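Laundry Habits and Fabric Wear in Student Housing

Introduction
Our group wanted to know how students in shared housing wash and dry their clothes, and whether they read the care label first. We chose knit loungewear as the main item. Most students own some, and it gets washed often. 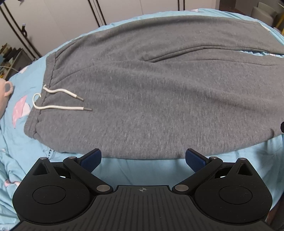
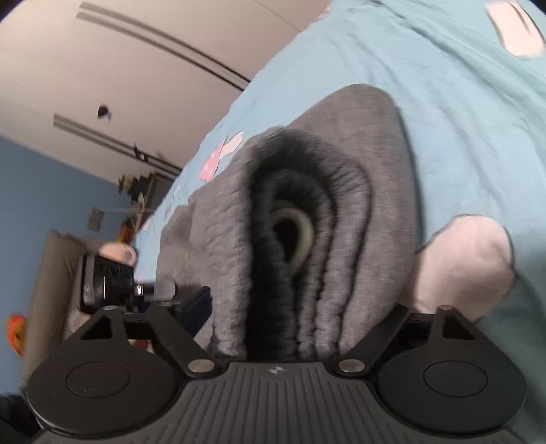 Figure 1 (first and second photo). Gray clothing on a light blue bedsheet.

Method
We handed out a short survey in two residence halls, Utia and Zandano, in March. We got 219 usable replies. We left out forms where the page on drying was blank. The survey had 4 parts: sorting, water temperature, drying, and storage.

Results
Most students said they wash everything in one load on the warm setting. Few check the label after the first wash. Students in Zandano used drying racks more often, and the dryers in that hall cost more per cycle. The most common complaints were shrinking at the ankle, pilling, and drawstrings that pull out in the dryer. Tying the drawstring before washing was the tip students mentioned most.

Limits
We relied on what people told us and did not test any fabric. The halls also have different machines, so the comparison is rough. A later project could wash the same garment in both halls and measure the length after each cycle.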